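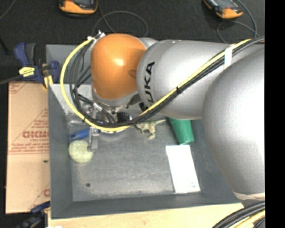
Section 4. Starting the picking cell at the beginning of a shift

Valid from 7 Jun 2021. Replaces the sheet that was hanging beside the door.

This section is for the sorting staff of the Tosine returns hall. Before the cell was installed, two persons stood at each sorting table and took every item out by hand. Now the arm takes the items out and one person looks after it. Your work has become more checking and less lifting, and for this reason the order of the steps is important. Please read the whole section one time before you start the arm alone.

What you need: your key card, the shift log, and a dry cloth.

4.1 Check the bin and the table

1. Make sure that the arm is in stop and that the red lamp on the control cabinet is lit. Turn the mode key to position 0 and take the key out. Keep it in your pocket until step 8.

2. Hold the wall of the bin with both hands and try to move it. It must not move. If it does, tighten the bar clamps by hand and try again. Do not use pliers on the clamps.

3. Look at the floor of the bin. Scratches and gray marks are normal and you do not need to report them. A crack, or a sharp edge on the wall, must be reported.

4. Take pieces of paper, tape and cardboard out of the bin. The system can take a flat white piece of paper for an item and will try to pick it many times.

Note: A mixed bin is allowed. Round items, cups lying on the side, soft toys and small flat boxes can go in together. You do not need to arrange them. When you put them all standing in a row, as some colleagues like to do, the arm does not become faster.

4.2 Check the cables and the gripper

5. Follow the cables with your eyes from the wrist of the arm up along the links. The loops near the wrist should hang free, because the wrist needs this length when it turns. Do not pull them tight and do not add your own cable ties.

6. Check that the gripper fingers are clean and that nothing is caught between them. Wipe the finger tips with the dry cloth. No water, no spray.

CAUTION: Never put your hand in the bin while the mode key is in the cabinet, also when the arm is standing still. A standing arm may be waiting for the next order from the program. This happened in the test period in February, and the arm started again after 29 seconds.

4.3 Start the arm

7. Leave the marked area and close the gate. Look if any other person is inside.

8. Put the key in and turn it to position 1. Wait for the green lamp.

9. Press START on the Jondura panel. The first 4 picks are made at low speed. Stay at the panel and watch them.

10. If the arm drops an item outside the bin, leave it there until the next stop. Do not reach through the gate.

11. Write the counter number in the shift log, with your initials.

4.4 When the arm cannot pick an item

After three failed tries the panel shows code 2528 and the arm goes back to its waiting position. Take out the key, open the gate, remove the item by hand and put it on the manual table. Then begin again from step 7. Large items that lie over each other are the usual cause – it is often enough to move the top one a little.

Note: Code 2528 is not counted against the person on shift. Some of you have asked about this. The log is used for the maintenance plan and for deciding which items go back to manual sorting.

4.5 Changes in the work places

The manual table stays open on every shift. Nobody works at the cell for more than half of the shift; after the break you change with the colleague at the manual table. New staff do two shifts together with Vesna Petek before they receive a key card. Questions about the rotation go to Dragica Vukčević, questions about the panel to the Fostell service desk, extension 3325.

Continue with Section 5, Stopping the cell and cleaning.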